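The ad said the computer had been fully tested, and Rehema Makokha did not believe it. In her experience, fully tested meant somebody had pressed the button once and seen a light.

"It ran fine in December," her cousin said. He had paid 40 dollars for it and wanted to be told that was clever.

"Ran what?"

He didn't know. The seller had mentioned a program called Tornilis that would make it faster, and Rehema wrote the name down so she could be sure never to install it.

She laid the tower on its side and took the panel off. Her cousin leaned in as though he might recognize something. It was a Dell inside, at least, with a green board and a gray power supply, and the cables went every which way.

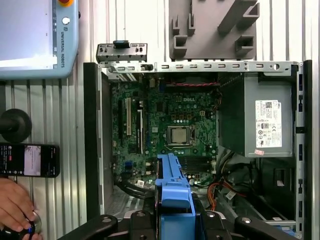

"So is it good?" he asked.

"It's a computer."

"He said the drive was new."

"Did he say new to whom?"

Her cousin went to put the kettle on. Rehema read the label on the power supply twice, looking for the lie in it, and found only numbers. That bothered her more. She had set aside the whole evening to be right - and it was already past six.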